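## Part 3: Getting the arms ready in the sorting hall

Okay, so you've got Jaltamach installed and the login works (if it doesn't, go back to Part 2 and reset your club password, I'll wait). Now comes the fun bit! I wrote this for the new people joining our student team, and I'm going to assume you've never moved a simulated robot before, because I hadn't either when I started in January.

1. Open the launcher and pick the hall called **Stekov**. It takes a while to load the first time. Go get a snack.
2. Type your seed in the box at the top. For practice we all use 1001, so that everybody starts from the same layout and we can compare runs.
3. Switch to the head view. You'll be looking down past the robot's own shoulders at the conveyors.
4. Press **Home** and wait for both arms to settle. You want the hands open and the fingers pointing up before you touch anything else.

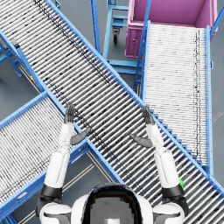 *Fig. 1. Head view, both hands open over the main conveyor.*

5. Check the thumbs. They should point in toward each other. If one of them points out, you've got left and right swapped in your settings file (I did this for a whole afternoon, ugh).
6. Save the pose as `start_` plus your initials. Please don't save over mine!

**Note:** The conveyors cross each other, so "the belt" means nothing when you're talking to a teammate. We say main, lower left and right, as seen from the head view. Use those names in your log too.

### Reaching out without hitting things

Now we move one arm. Set the speed slider to 14 and leave it there until you've passed your check run. I know it feels slow. The slider goes way higher and yes, you'll be tempted.

7. Pick one arm and lock the other one.
8. Push the hand forward a little at a time, keeping it above the rollers. Stop after each push and look at where the side rails and the upright posts are.
9. Switch views before you go any lower. From some angles a post hides right behind a finger or the forearm, and you won't know how much room you've got.

**Caution:** Don't drag the hand sideways past a post. Lift first, then go across, then come down again. A bump ends the run and you lose your score, even in practice. 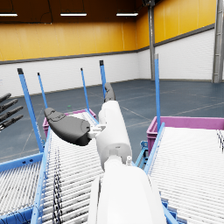

Branwen Landeg adds that step 9 matters more than I make it sound: she'd switch views after every single push until you can judge depth, and she'd keep a finger on the pause key too.

Fair enough, do what she says. Pause is the space bar, by the way.

10. When you're happy with the reach, press **Home** again and let the arm come all the way back.
11. Unlock the other arm and repeat from step 7.
12. Export the log and drop it in the Juslow folder. Keep the file name under 16 characters or the upload just sits there and does nothing.

If the arm freezes halfway, close the hall, reopen it with the same seed and load your saved pose. Still stuck? Send your log to Hefin Edwards and go on to Part 4 in the meantime, you can do the reading there without a working arm.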